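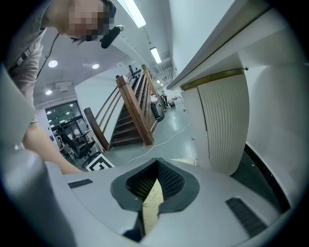 The main business this time was the room itself, and it was lovely to have so much to say about it! The group met on the ground floor at Undeck on 24/01/2022 to settle how the big room should be lit, cleaned and laid out before we open it up to the Flirard reading and repair evenings in March. With the white ceiling and the pale grey floor the light carries a long way back, and everyone agreed that the wooden staircase with its dark treads is the thing you look at first, so the layout should be built round it and nothing tall should go in front.

Present: Benedicta Mahama (chair), Wenceslao Montecinos (minutes), and six members of the Undeck users' group. Apologies from two.

1. Minutes of the last meeting
Agreed, with one correction: the paint used in the passage was the Macedo matt, and the satin went in the kitchen. Wenceslao to amend.

2. Lighting
A long and very good discussion. Benedicta had gone round with a notepad beforehand and brought a list of every fitting. The long fluorescent tubes are bright and do the job for working evenings, but several people find them hard on the eyes when reading. The round recessed lights are much softer and it was suggested we use those alone for the reading evenings, with table lamps added. We tried it during the meeting (tubes off, recessed lights on) and the general feeling was that it was cosy but a bit dim over by the stairs. Two lamps would probably sort it out. Wornex have quoted 600 for lamps, cable covers and fitting two extra sockets. Agreed to accept, provided the sockets go on the side wall and no lead crosses the floor.
Action: Benedicta to reply to Wornex.

3. The stairs
Much praise for the staircase, which everybody is very fond of. The treads show dust terribly, as dark wood does, and the question was how often to clean them. Agreed on a dry mop after every evening and a damp cloth once a month. No polish of any kind, please. It was asked whether we could have edging strips on the treads so people can pick out each step when the lights are low. Opinion was split between brass and a plain rubber strip. Wenceslao will bring samples of both and we can hold them up against the wood.
Action: Wenceslao, samples to next meeting.

4. Ceiling
There is open ductwork overhead near the stairs, and the old suggestion of boxing it in came up again. Most of us have come to like it as it is! It gives the room a bit of workshop character and boxing it in would make that end feel lower. The quote we had was 2052, and that did not include making good. Vote taken: seven to leave it, one to box it in. It stays. It will want a proper dusting from a tower before March and Benedicta knows where we can borrow one.

5. Tables and chairs
Reading tables to go along the side with the best daylight, repair benches at the other end where the noise will bother people less. A clear way through to the foot of the stairs must be kept at all times, wide enough for two people to pass. Chairs to be stacked no more than five high. A trial layout was chalked on the floor after the meeting and it looked terrific, with more elbow room than any of us had hoped for. The chalk is to be left until everyone has had a chance to walk round it.

6. Money
Balance stands at 2000 before the Wornex job. After that we are still comfortably able to buy the edging strips and a decent mop. The seat cushions came up again and will have to wait, although the green ones are gorgeous and we should go back to them.

7. Any other business
The cupboard code has been changed to stop stray visitors using the good scissors. Ask Benedicta for it in person and please don't write it on the noticeboard.
The pale floor marks easily from black soles. A mat inside the door was agreed on the spot.
Thanks to all who stayed on to sweep up, and to whoever brought the ginger cake.

Next meeting at Undeck, same room, reading lights on. Bring a cushion if you feel strongly about the chairs.

Minutes taken by W. Montecinos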